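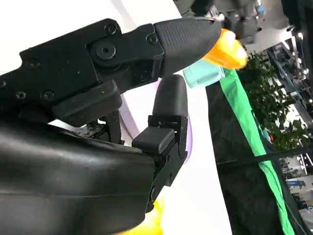
Why do your fingers go wrinkly in the bath?

Hi, it's Houda El Ouafi again! Last week my nephew stuck his hand in my face and yelled, "I'm turning into a raisin!" He'd been in the tub so long that I'd read two chapters of my book. So let's talk about raisin fingers.

Lots of grown-ups will tell you that your skin soaks up water like a sponge and puffs out. I believed that for years. Your skin does take in a little water, but the wrinkles mostly come from your nerves – the tiny wires that carry messages between your brain and the rest of you.

When your fingers have been in warm water for 5 minutes or so, your nerves tell the little blood vessels in your fingertips to squeeze and get narrower. With less blood inside, the soft part of your fingertip shrinks a bit. The skin on top stays the same size, so it folds up (picture a big blanket on a small bed).

Doctors spotted a clue a long time ago. People with certain nerve injuries in their hands didn't get the wrinkles, however long they soaked!

What are they good for? Some scientists think the folds work like the grooves on a car tire, giving water somewhere to go so you can grip slippery things. In one test, people with wrinkly fingers moved wet marbles faster than people with smooth ones. Other scientists tried it and didn't see much difference, so they're still arguing.

Want to try it? Ask a grown-up to help you fill a bowl with warm water – never hot – and drop in some marbles. Move them to a second bowl with dry, smooth fingers and time yourself. Then soak your hands until they're good and wrinkly and go again. Write down both times and send them to me!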